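Home stretches for a toe walker: how do you keep it going past week two?

Posted Apr 29, 2026 in Parents & Therapy at Home

ladderback_mom
My son is six and walks on his toes. The PT at the Caputo clinic gave us calf stretches, heel walking and "fun squats" to do every day until the recheck in July. The squats have not so far been fun.

Week one we were a model family. There was a chart. There were stickers. By week two the stickers were on the dog, and my son had worked out that if he goes completely limp I can't stretch anything. The sheet says to hold each side and "make it a game," which is the kind of thing that gets written by people who leave at five. I tried the Valto app because another parent in the waiting room swore by it. It sends me a sad cloud when we miss a day. I now owe it 437 points, whatever those are.

He's not in pain, he runs and climbs fine, and he can get his heels down when he remembers he has heels. I just can't do this fight every night after dinner. Do I push through, cut it down, or confess to the PT and look bad?

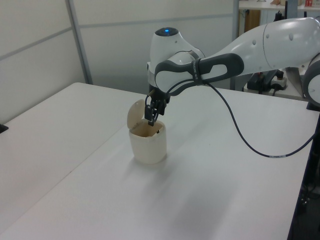
Wastent_Dad
Confess. We put it off for a month and then did the "oh yes, most days" routine at the recheck, while our daughter stood next to me saying "no we don't." The PT laughed and cut our list from nine things to 2. We did those two. We never once did the nine.

The other thing that helped was moving it away from dinner. After dinner everybody in our house is either tired or lying. We do the calf stretch in the morning while she watches something, 90 seconds a side with a break whenever she gets squirmy, and then it's over and no one mentions it again until tomorrow. Ask your PT what hold time they want, ours may be different. Heel walking happens down the hallway to the bathroom. She thinks she's a penguin. I have not corrected her.

Delete the app. You don't need to be in debt to a cloud.

porchlight77
just buy stiff boots. my nephew wore hiking boots for a whole winter and he walks normal now

mossy_ledger
I'd run the boots past the PT before spending money on them. Sometimes they suggest stiffer shoes or a brace and sometimes they'd prefer he didn't have them, and it depends on how much his ankles bend.

On going limp: mine did that too. We quit doing the stretch to him and let him stand at the wall and "push the house over," back heel down. It's a calf stretch, more or less, and he's the boss of it. Some nights the house gets one push and he wanders off. I write those down as done.

If you notice his heels getting harder to bring down, or he's doing it on one side only, or he starts tripping a lot, call and don't wait for July. Same if it starts to hurt.

ladderback_mom
Thank you all. I called the Sedov Street office this afternoon and confessed to the front desk, who had not asked. The PT is calling back tomorrow. He pushed the house over twice tonight and would like it known that it moved.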